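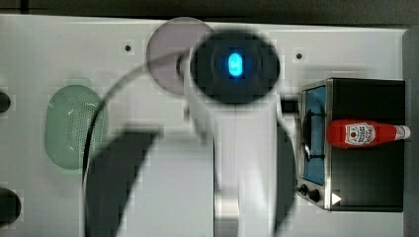

오릭스 공동작업장의 로봇 팔 제작 작업. 흰색 작업면 오른쪽에 장난감 가스레인지와 케첩병, 왼쪽에 연녹색 체가 놓여 있다. (사진 제공: 오릭스)

보도자료
배포일: 2026년 3월 7일
배포 즉시 보도 가능

오릭스 공동작업장, 회원 제작 탁상형 로봇 팔 '드라스툼' 제작 자료 공개

공동작업장 오릭스(Orix)는 회원들이 함께 만든 탁상형 로봇 팔 '드라스툼(Drastum)'의 도면과 부품 목록, 조립 설명서, 제어 프로그램을 공개한다고 밝혔다. 자료는 누구나 무료로 내려받아 가정이나 학교, 동네 작업장에서 그대로 만들거나 고쳐 쓸 수 있다.

드라스툼은 장난감 주방용품을 집고 옮기는 동작을 시험하기 위해 제작됐다. 회원 13명이 기구, 배선, 프로그램으로 일을 나눠 참여했고, 설계를 시작해 공개본을 확정하기까지 20주가 걸렸다. 작업은 주로 평일 저녁 시간에 이뤄졌으며 일부 회원은 집에서 부품을 출력해 작업장으로 가져왔다.

팔의 겉면은 흰색이며 끝에는 검은색 둥근 덮개와 집게가 달린다. 덮개 가운데에는 파란색 표시등을 넣었다. 집게는 물건의 모양에 따라 바꿔 끼울 수 있도록 결합부 규격을 하나로 통일했다. 첫 시제품에서는 집게를 교체할 때마다 배선을 다시 풀어야 했으나 공개본에서는 커넥터 하나만 분리하면 된다.

케이블 처리 방식도 여러 차례 바뀌었다. 초기에는 케이블을 팔에 바짝 묶었는데 손목 관절이 크게 돌 때 당김이 생겨 커넥터가 빠지는 일이 있었다. 이후 길이에 여유를 두고 팔 바깥으로 둥글게 돌리는 방식으로 변경했다. 다만 이 방식은 키가 큰 물건에 케이블이 걸릴 수 있어, 설명서에는 물건 높이에 따른 고정 위치를 따로 적었다. 케이블을 팔 안으로 넣는 구조는 다음 판에서 검토한다.

시험용 물건은 시중에서 쉽게 구할 수 있는 것으로 골랐다. 장난감 가스레인지와 체, 원판, 소스병 등 모양과 크기가 서로 다른 물건을 작업면에 놓고 팔의 접근 방향과 집게 벌림 폭을 조정했다. 회원들은 같은 배치에서 집기와 내려놓기를 1,316회 반복했으며 회차별 기록도 공개 자료에 포함했다. 실패한 회차의 기록은 삭제하지 않고 원인을 함께 표시했다.

기록에 따르면 가장 다루기 어려운 것은 얇고 평평한 물건이었다. 원판은 집게가 밑으로 들어갈 틈이 없어 가장자리를 밀어 세우는 동작을 따로 만들어야 했다. 병은 옆으로 누워 있을 때 굴러가는 경우가 많아 접근 속도를 낮췄다. 구멍이 뚫린 체는 테두리를 집는 방식으로 정리했다.

제어 기판은 부품 업체 토빈(Tovine)이 공급하는 범용 제품을 사용했다. 구동 모터와 베어링도 규격품이며, 특수 가공이 필요한 부품은 넣지 않았다. 나머지 구조 부품은 가정용 3D 프린터로 출력할 수 있다. 출력 시간과 재료 사용량은 부품별로 표에 정리돼 있다.

공개 자료의 구성은 다음과 같다.

- 구조 부품 도면 및 출력용 파일
- 구매 부품 목록과 대체 가능 부품
- 배선도와 케이블 고정 위치 안내
- 조립 설명서(한국어, 영어)
- 제어 프로그램과 초기 설정 파일
- 집기 시험 기록 전체

조립 설명서에는 안전 수칙도 담았다. 처음 전원을 넣을 때는 집게를 분리한 상태에서 관절 방향을 확인하고, 팔이 움직이는 동안에는 작업면에 손을 넣지 않아야 한다. 전원 차단 스위치는 팔이 닿지 않는 자리에 설치한다. 어린이가 사용할 때는 보호자가 함께해야 한다.

오릭스는 자료 공개와 함께 조립 모임을 연다. 모임은 3월 중 작업장 1층에서 진행되며 참가자는 구조 부품을 미리 출력해 오거나 작업장 프린터를 예약해 사용할 수 있다. 공구와 납땜 장비는 작업장에서 제공한다. 구매 부품은 각자 준비해야 하며 참가비는 없다. 프로그램 경험이 없어도 신청할 수 있다.

같은 기간 작업장에서는 드라스툼을 직접 조작해 볼 수 있는 공개 시연도 진행한다. 시연 일정은 오릭스 누리집 공지란에 게시된다.

이번 제작에는 정(Cheung) 공작기금의 소규모 제작 지원금이 사용됐다. 지원금은 모터와 제어 기판 구입, 시험 중 파손된 부품의 교체에 쓰였으며 사용 내역은 공개 자료에 첨부했다. 작업대와 공구는 작업장의 기존 설비를 이용했다.

오릭스 측은 "완성품을 판매할 계획은 없다"며 "다른 작업장에서 만들면서 고친 부분을 보내 주면 검토해 다음 판에 반영하겠다"고 밝혔다. 수정 제안은 자료실 게시판에서 받는다. 부품을 다른 규격으로 바꾼 경우에는 변경한 치수와 시험 결과를 함께 적어야 한다.

오릭스 공동작업장 소개
오릭스는 목공, 금속, 전자 작업 공간을 갖춘 회원제 공동작업장이다. 현재 회원은 565명이며 비회원도 공개 강좌와 장비 교육에 참여할 수 있다. 회원 제작물의 도면과 기록은 제작자의 동의를 받아 자료실에 공개하고 있다.

문의
오릭스 공동작업장 홍보 담당
조립 모임 신청 및 취재 문의: 오릭스 누리집 문의란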